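Archives > Ullden Co-op Kitchen List > Supplies and Storage

Re: fridge swap and the winter produce order

Mei, all,

Quick one, between two meetings. Answers to your stuff below.

Mei Van Dusen wrote:
> Do we still want the full 250 pounds of root veg from Flisberg
> in January? Last winter a lot of the carrots went soft on us.
> Also who is talking to Engebretsen about the invoice, I have
> 543 dollars on mine and Siv has something else.

Yes to the full order. But split – half first week, half third week. Vignesh already asked the farm and they're fine with it, same price. Beets and cabbage can all come in the first load, they keep. Carrots no.
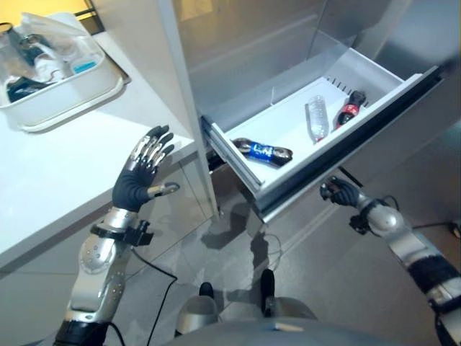
Carrots went soft last year becuase we left them in the open crates by the door. Too dry. Bag them, tops off, don't wash. Parsnips same. If you have a fridge with the pull-out drawer kind of storage, use that for the small share bags and leave the shelves for dairy. Potatoes stay out of the cold completely, cellar only, and away from the onions please. Apples in their own bin or everything else sprouts.

Invoice: 543 is right. Siv's number was before the crate deposit, 18 crates at 6 dollars each. We get that back when the crates go back, so dont let anyone take them home for firewood again.

Still need a driver for the second load. Martti can do the first. Anyone with a van, write me off list.

More later – Roald

Last updated: 10 October 2020

Recent in this list:
Crate returns, who has them
Cellar key, new hook
Cabbage recipes that are not soup
Curville pickup times
Onion share, leftover bags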